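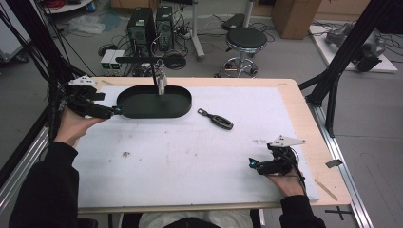 7. Fingers that stick or close unevenly (code 368)

I wrote this section after the bad week we had in November 2023, when one of our Wovedetti hand-held grippers started hanging up halfway through its travel and I blamed the software for two days straight. The software was fine! Grit had worked its way into the finger linkage, and the trigger was fighting it on every squeeze. So before you reinstall anything (please learn from me), go through these steps with the gripper in your hand.

1. Stop the recording in Hervieu and write down the take number. Ours was 1137, and I was very glad later that I had it.

2. Let go of the trigger and wait for the fingers to open all the way. If they stay partly closed, don't pull them apart. Jump to the caution at the end of this section.

3. Unplug the gripper at the computer end. I know it's tempting to leave it live so you can watch the readout, but a finger that suddenly frees itself snaps shut pretty hard, and I've had a pinched thumb to prove it.

4. Set out a clean sheet of paper next to your work board and hold the gripper over it, fingers down. Brush the joints with a dry, soft brush, working from the housing out toward the tips. Whatever comes out lands on the paper, and you can fold it up and toss it.

5. Wipe each pad with a lint-free cloth, one direction only. Scrubbing back and forth roughs up the surface. If a pad edge is lifting, swap the pad now and do both sides together, or you'll be back here next week with a crooked grip.

6. Clean the board too. I skipped this the first time, picked up the next part, and dragged a nice fresh helping of crumbs right back into the fingers.

7. Plug in, open the Test tab, and squeeze slowly a few times. The two fingers should meet in the middle. A difference of up to 2 mm is okay. More than that and the gripper needs recalibrating (section 8).

Note: check both grippers even if only one is acting up. They work over the same board, so they meet the same dirt.
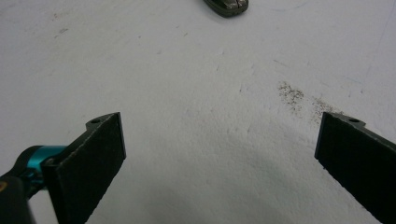 Catherine Dow would put the board first and the brush second, and she also wants everyone to run 100 open-and-close cycles before going back to real takes. I run fewer when I'm in a hurry, but she's caught two sticky linkages that way and I've caught none, so go with her number.

Caution: never oil the joints to get past a sticky spot. Oil holds on to dust and creeps onto the pads, and then things slide out of your grip in mid-lift. If the fingers are stuck partly closed, leave the gripper unplugged, tag it, and send it to Bevance with the take number on the form.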